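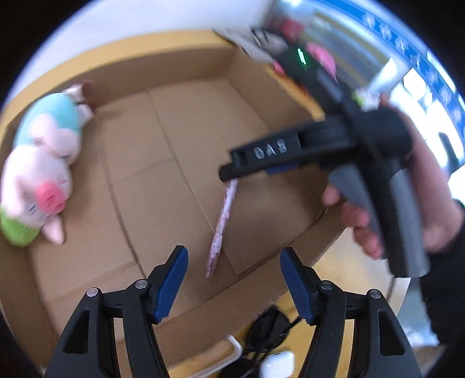 Written by the Skamimard returns desk. Last changed Jan 22, 2025.

Section 5. Packing and sending a carton of donated toys

This section is for drop-off points that already have a login for Primen, our booking program. If you do not have a login yet, please do section 4 first and come back.

5.1 What you need

One carton from the flat stack we delivered to you, or a used carton of similar size
Brown paper tape, 48 mm wide
A black marker
The label sheet from Primen, printed in black and white
A bathroom scale, or any scale that can show 20 kg

5.2 Preparing the carton

1. Open the carton and fold all flaps to the outside. It is easier to reach the bottom this way.
2. Tape the bottom seam from the outside. Put one long strip along the seam and two short strips across it.
3. Press on the floor of the carton with your open hand. If the seam moves, add one more strip.
4. If you use an old carton, cover every old label and bar code with the marker. The sorting machine at Prustell reads any bar code it can find.

Note: Small nicks on the top rim of a carton are accepted. A tear which reaches a bottom corner is not accepted, and the carton should go to recycling.

5.3 What goes in

Soft toys and hard plastic toys may travel in the same carton. Please follow this order.

1. Check each soft toy for open seams. A toy with stuffing coming out goes in the repair bag (see section 7).
2. Remove batteries from all toys that have them. Close the battery cover again, and tape it if the screw is missing.
3. Lay soft toys along the walls of the carton first.
4. Put hard toys in the middle. Long and thin toys should lie flat on the floor and never stand up.
5. Fill the rest with soft toys until the carton is full to 3 cm under the fold line. 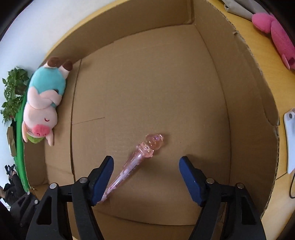

Skamimard Toy Reuse, Inbound Goods Department

Caution: Do not use shredded paper for filling. It gets into the joints of hard toys, and our washing room must then pick it out by hand. Crumpled newspaper is fine.

Caution: No glass, no magnets sold loose, no liquids. Bubble toys must be emptied and rinsed at your side.

5.4 Weighing and closing

1. Weigh the carton while the flaps are still open. The limit is 15 kg. With a bathroom scale, first weigh yourself, then weigh yourself holding the carton, and take the difference.
2. If it is too heavy, move some hard toys to the next carton.
3. Fold the short flaps in, then the long flaps. The flaps must meet in the centre without pushing.
4. Tape the top in the same way as the bottom.

5.5 Making the label

1. In Primen, choose New carton.
2. Type your drop-off number. It has three digits. The number 683 printed in the sample pages is only for practice and gives a grey label which cannot be shipped.
3. Type the weight in kilograms. Use a point and not a comma, for example 12.5.
4. Choose the colour of the round: blue for the main collection, yellow for the extra collection in March.
5. Print the label and tape it on the long side of the carton. Do not put tape over the bar code.

Note: If Primen shows the message "Round is full", the carton can still be sent. Choose Next round and keep the carton in a dry place. Each round has room for 3,000 cartons. The last one closed at 2,697, so this message is rare.

5.6 Pick-up

The driver from Owusu comes in the morning, between 8 and 11. Cartons should be near the door, with labels facing out, and not more than three high. The driver scans each carton and gives you a paper slip. Keep the slips until the round is shown as Closed in Primen.

If a carton was not scanned, do not make a second label for it. Open the carton in Primen, choose Missed, and it will be added to the next pick-up.

5.7 If the carton gets wet

Take the toys out the same day and let them dry on a rack. Repack them in a new carton and use Reprint to get the same label again. Write R beside the bar code with the marker.

Go on to section 6 for returned and refused cartons.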